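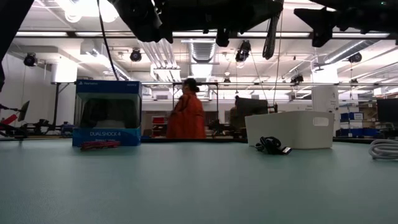

4.2 Managerial change and short-run results

We now turn to the mid-season appointments. The data cover 1066 league matches, coded by hand from club match reports and the Ristov archive. Of the managers who left before the season ended, 36 were replaced by someone from outside the club and 12 by an assistant or youth coach. Caretaker spells of 2 matches or fewer are dropped. They add noise and not much else.

First result, and the one most people will look for. Points per match go up after a change. Same as in earlier work. But the rise starts from a very low base, as clubs tend to sack after a bad run, and bad runs end anyway. Once each club is matched to a club with a similar run that kept its manager (see Section 3.1 for the matching), most of the gap closes. What is left is small and sits almost wholly in home games.

Figure 2. Points per match before and after the change, outside appointments and inside appointments, home matches only. Matched clubs shown as the dashed line.

Inside appointments look a bit better than outside ones in the first weeks. We would not push this far. Small group, and two of the clubs, Jarus and Vörös, had a run of easy fixtures right after the switch. Dropping both pulls the estimate down but leaves the sign alone. Dropping Jarus only makes little diference.

Timing matters more than we expected. Changes made in January, with the transfer window open, come with new players, and the two effects can't be pulled apart with match data alone. Borbély and Lakatos try to do it using minutes played by new signings – a fair idea, though minutes are picked by the new manager, so the problem comes back in by another door. We report January changes seperately and leave them out of the main table.

Former players of the club. Often said to get more patience from the crowd and the board. We find longer spells for them, yes, but no gain in points. Attendance is flat. Board statements were coded by one reader only (Szénási), so treat the tone measure with care.

A last check uses goal difference in place of points. Same pattern, wider intervals. Red cards and rest days added as controls – no change worth a table. Full output is in the appendix.

3 comments

Máté Takács: Are the matched clubs allowed to change manager later in the same season? Not clear to me from 3.1.

Ákos Tóth: @Máté yes, but they leave the sample from that match on. Will fix the wording in the next draft.

giner_fan: so sacking him was pointless. great

Contact the authors | © 2023 Working paper, all rights reserved | Back to top

This site uses cookies to remember your settings. Accept | Decline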